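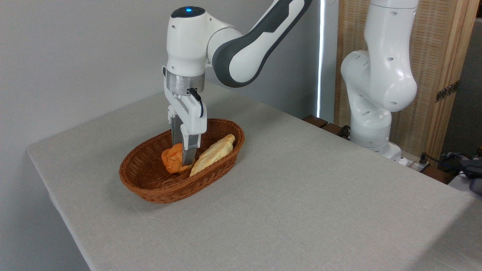 빵 바구니. 적갈색 타원형 바구니에 주황색 둥근 빵과 연노란색 긴 빵 모형을 담았다.

소꿉 빵집 소품 갤러리
등록 2024-10-18

기스토라(Gistora) 장난감 자료실의 놀이 소품 가운데 빵집 놀이에 쓰는 것을 정리한 페이지입니다. 자료실 전체 소품은 1,748점이고 그중 음식 모형이 370점입니다. 음식 모형은 과일, 채소, 반찬, 빵, 음료로 나누어 보관합니다. 여기에는 빵과 빵을 담는 바구니, 그리고 함께 빌려 가는 일이 많은 진열 소품을 실었습니다.

같은 이름의 소품이라도 들여온 시기에 따라 색과 크기가 조금씩 다릅니다. 화면의 색은 실물과 차이가 날 수 있으니 색을 맞춰야 하는 전시나 발표회라면 자료실에 들러 직접 보고 고르시기 바랍니다.

빵 모형

둥근 빵
표면이 울퉁불퉁하고 주름이 몇 줄 잡힌 주황색 빵이다. 껍질에 약간 윤기가 있다. 작은 크기라 바구니 한쪽에 놓아도 자리를 많이 차지하지 않는다.

긴 빵
작은 바게트나 꼬아 만든 막대빵처럼 생겼다. 연노란색에 크림색과 밝은 금색이 섞여 있고, 길이를 따라 비스듬한 칼집 무늬가 이어진다. 바구니에 넣을 때는 비스듬히 걸쳐 두면 모양이 잘 보인다.

식빵
카르키어(Carkier) 제품. 여섯 장이 한 묶음이며 낱장으로 떨어진다. 가장자리는 갈색, 속은 흰색이다. 잼 모형이나 치즈 모형을 사이에 끼워 샌드위치 놀이에 쓴다. 낱장이 없어지는 일이 잦아 반납할 때 수량을 확인한다.

크루아상
카르키어 제품. 큰 것과 작은 것이 따로 등록되어 있다. 작은 것은 36개월 미만 반에는 대여하지 않는다.

단팥빵
윗면 가운데에 검은깨 무늬가 찍혀 있다. 눌렀다 놓으면 천천히 부풀어 오르는 재질이라 영아반에서 찾는 일이 많다. 손톱자국이 남기 쉽다. 자국이 깊은 것은 따로 빼 두었다가 만들기 재료로 돌린다.

소보로빵
표면이 거칠어 먼지가 잘 낀다. 젖은 수건으로는 잘 닦이지 않으므로 마른 솔을 쓴다. 솔은 대여 상자에 함께 들어 있다.

도넛
초콜릿, 딸기, 설탕 세 가지. 가운데 구멍이 있어 고리 걸기 놀이에도 쓰인다. 딸기 도넛은 윗면 칠이 벗겨진 것이 있어 7월에 새것으로 바꾸었다.

바구니와 쟁반

타원형 바구니
적갈색의 가는 가닥을 비스듬한 무늬로 촘촘하게 엮었고, 테두리는 더 굵게 땋아 둘렀다. 빵 모형을 겹치지 않게 두어 점 놓는 용도로 가장 많이 나간다. 옮길 때는 바닥을 받쳐 든다.

둥근 바구니
깊이가 있어 롤빵을 쌓아 담기에 알맞다. 테두리 한쪽의 가닥이 풀려 수선한 것이 있다. 수선한 자리는 안쪽으로 마감했으므로 사용에는 문제가 없다.

손잡이 바구니
장보기 놀이용으로 등록되어 있으나 빵집 놀이에도 쓴다. 손님 역할을 맡은 아이가 들고 다니며 빵을 고르는 식이다. 손잡이를 잡고 돌리면 이음새가 벌어지니 주의가 필요하다.

나무 쟁반
페르난데스(Fernandes) 제품. 대, 중, 소가 한 벌이다. 집게와 함께 빌려 가면 빵집에서 쟁반에 빵을 골라 담는 순서를 그대로 따라 할 수 있다. 물에 담가 씻지 않는다.

집게
끝이 둥글고 스프링이 약한 어린이용이다. 둥근 빵과 도넛은 잘 집히고, 식빵 낱장은 얇아서 조금 어렵다. 손 힘이 약한 아이에게는 스프링이 없는 것을 권한다.

진열 소품

테이블 천
밝은 회색, 흰색, 베이지색이 있다. 밝은 회색은 적갈색 바구니를 놓았을 때 테두리가 또렷하게 보여 전시에서 자주 쓴다. 흰색은 얼룩이 눈에 띄어 대여 후 매번 세탁한다. 접힌 자국이 신경 쓰이면 낮은 온도로 다려서 깐다.

가격표
손으로 쓸 수 있는 빈 카드와 금액이 적힌 카드가 함께 들어 있다. 적힌 금액 중 가장 작은 것은 950원이다. 장난감 돈과 금액이 딱 맞지 않으므로 거스름돈 놀이를 할 때는 빈 카드를 쓰는 편이 낫다.

진열대
스키디아(Skidia) 제품. 3단 조립식이며 나사 없이 끼워 맞춘다. 맨 위 단에는 가벼운 모형만 올린다. 조립 설명서는 옆판 안쪽에 붙어 있다. 옆판 좌우가 바뀌면 선반이 기울어진다.

계산대
스키디아 제품. 서랍이 열리는 단추가 뻑뻑한 편이다. 건전지는 빼고 대여하므로 소리를 내려면 따로 준비해야 한다.

종이봉투
소모품이라 반납하지 않아도 된다. 긴 빵은 작은 봉투에 넣으면 끝이 나온다. 봉투 겉면에 아이들이 가게 이름을 적거나 도장을 찍어 쓴 반이 많았다.

묶음 대여

작은 빵집 묶음
타원형 바구니, 빵 모형, 집게, 밝은 회색 천. 책상 하나에 차릴 수 있는 구성이다. 공간이 좁은 가정에서 빌리기에 알맞다.

동네 빵집 묶음
3단 진열대, 계산대, 나무 쟁반, 둥근 바구니, 빵 모형, 가격표. 차리고 치우는 데 어른 두 사람이 45분 정도 걸리므로 놀이 시간과 따로 잡아 두어야 한다. 승용차 뒷좌석을 접으면 한 번에 실을 수 있다.

아침 식탁 묶음
식빵, 둥근 빵, 과일 모형, 우유병 모형, 접시. 접시는 페르난데스 제품으로 네 장이 한 벌이다. 빵은 접시에 바로 놓아도 되고 가운데에 바구니를 두고 나누어 담아도 된다.

대여와 반납

대여 기간은 2주이며 예약한 사람이 없으면 한 주 연장할 수 있습니다. 바구니와 진열대는 수량이 적어 행사가 많은 시기에는 한 달 전에 예약해 주십시오. 예약은 자료실 창구와 전화로 받습니다.

반납할 때 빵 모형은 바구니에서 꺼내 소품 주머니에 넣어 주십시오. 바구니에 담은 채 상자에 넣으면 눌려서 테두리 모양이 틀어집니다. 바구니는 겹쳐 쌓지 말고 상자 맨 위 칸에 하나씩 넣습니다.

빵 모형은 물기를 꼭 짠 천으로 닦은 뒤 그늘에서 말립니다. 소보로빵은 마른 솔만 씁니다. 알코올이 많은 세정제는 칠을 녹일 수 있어 쓰지 않습니다. 엮은 바구니는 틈에 낀 먼지를 솔로 털고, 젖었을 때는 뒤집어 바람이 통하는 곳에 둡니다.

파손되거나 없어진 소품은 반납할 때 알려 주십시오. 가닥이 조금 풀린 정도는 자료실에서 고칩니다. 풀린 가닥을 가위로 자르면 수선이 어려우니 그대로 가져오시면 됩니다.

다른 갤러리: 과일과 채소 / 반찬과 도시락 / 찻잔과 주전자 / 시장 놀이

기스토라 장난감 자료실 소품 담당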